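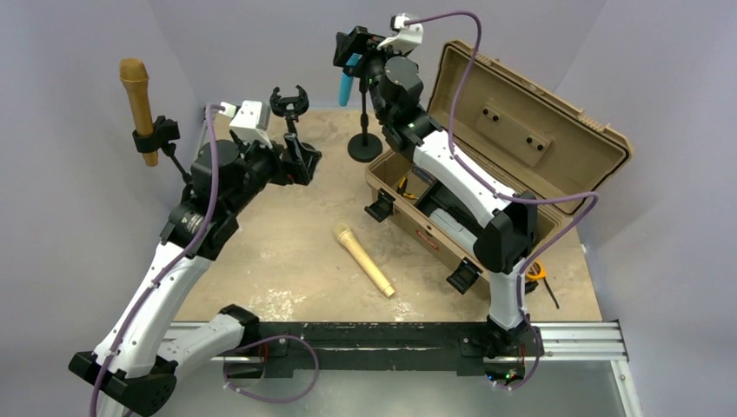
Why do ponds in neighborhoods fill up with green gunk in the summer?
Mostly because of plant food. Rain washes fertilizer, dog poop and old leaves off lawns and streets, it all ends up in the pond, and tiny green things called algae eat it and grow like crazy.

OK so what are algae?
Tiny living things, kind of like plants but no roots, no leaves, no flowers. Most are too small to see one at a time. Get millions of them together and you see green water, or stringy slimy stuff, or a mat floating on top.

They need three things. Sunlight, warm water, food. Summer has all of it!

Where does the food come from?
Two main foods: nitrogen and phosphorus (say it FOSS-fer-us). Both are in lawn fertilizer. Both are in poop too. Duck poop, goose poop, dog poop.

When it rains, water runs down driveways, into the gutter, down the storm drain. Lots of kids think the storm drain goes to a cleaning plant. In plenty of towns it goes straight to a pond or a creek. No cleaning first.

The pond in Stumlow catches rain from 144 houses. That's a lot of lawns for one pond.

Is green water bad?
A little algae is fine. Good, even. Water fleas and snails eat it, little fish eat the water fleas, bigger fish and herons eat the little fish.

Too much is the problem. It's called a bloom, which sounds pretty and isn't. A thick bloom blocks the sun so plants on the bottom can't grow. Then the algae die and sink. Bacteria eat the dead algae, and they use up oxygen in the water while they do it. Fish need that oxygen. If it gets too low they come up and gulp at the top, and some die.

Some blooms are poisonous, too. The nasty kind can look like spilled green or blue paint. You can't tell for sure by looking. So stay out, keep the dog out, tell a grown-up. Wash your hands if you touched it.

How do people fix a green pond?
Lots of ways, and most are slow.

Plants on the edge. Cattails, rushes, sedges. Their roots soak up the food before algae get it. Guadalupe Manríquez's class in Rakimville helped plant 2,192 of them along one bank. Took most of September. Very muddy.

Bubbles. A pump pushes air thru a hose to the bottom and stirs oxygen in.

Less mowing. Tall grass by the water slows the rain down and catches dirt. Geese don't like walking thru it either, so less poop.

Scooping. People rake the stringy kind out by hand. Heavy!! It has to go far from the edge or the food just drips back in.

What can I do?
Pick up after your dog. Every time.
Don't feed bread to the ducks. More bread, more ducks, more poop.
Sweep leaves and grass clippings off the sidewalk, not into teh drain.
Never let pet fish or turtles go in a pond.

Words to know
Algae: tiny plant-like things that live in water
Bloom: way too much algae at once
Runoff: rain that flows over the ground
Storm drain: the opening by the curb where rain goes

Written by Ayana Mekonnen. Pond questions from Rania Lahlou's students.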